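Workshop Tips: Collecting Fabric Handling Examples

These notes cover demonstration sessions with cloth and knitwear at the Brovthorpe shop. They assume the arm is already calibrated and the operator has logged in to Drirura.

Fix the task sentence before recording. "Pull the ribbed piece clear" and "fold the ribbed piece" are separate tasks and go in separate folders. If the operator changes plan halfway, stop and discard the episode.

Record in blocks of 21 episodes, then take 5 minutes off. Siiri Ozoliņš compared early and late episodes from the November set and found the late ones had more hesitation at the grasp.

Check the wrist view before each block. Dark cloth close to the lens comes out soft and takes up a lot of the picture. Leave it in for some episodes, as the policy will meet the same thing at run time. Discard an episode only if the grasp point is never visible.

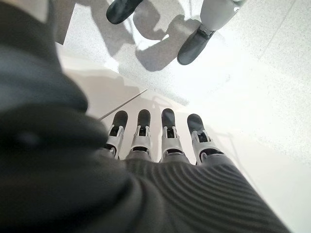 Wrist view: dark gray fabric at left, ribbed gray fabric at the bottom, bright speckled floor at right.

Lock the exposure. On a pale floor, auto exposure shifts whenever dark fabric enters the view, and the same garment then logs at two different brightness levels.

Shake out and drop the cloth between episodes. Do not lay it flat by hand. Hand-placed starts look alike, and the Pyo model trained on them failed on anything crumpled.

Keep failed grasps if the operator recovers within 5 seconds. Tag them "recovery". The current set holds 389 episodes, and the recovery tag is missing from most of the Thursday blocks. Ro-un Kong has the list.

Lint on the finger pads: masking tape, then a dry cloth. No solvent.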